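Drundell Hand-Held Gripper Sessions — Rules FAQ

Where do I hold the packet?
Put one pad on each side and close slowly. Stop when the packet lifts. Sealed bags must not be squeezed until they bulge.

Do I have to clear the other snacks away?
No. Other packets may stay on the cloth, but leave enough room for the fingers to open fully.
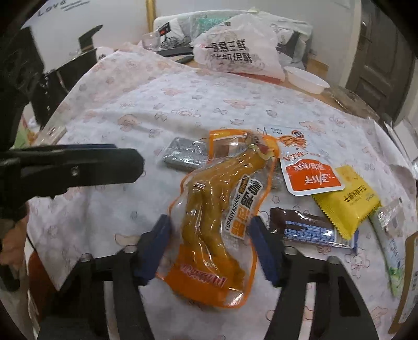
What if a packet tears?
Stop, throw it out and write code 313 in the log. Do not tape it — tape changes the grip.

How often do I check the pads?
Every 5 sessions, and wipe them with a dry cloth.

Can a second person help?
Yes, if their hands stay away from the moving fingers.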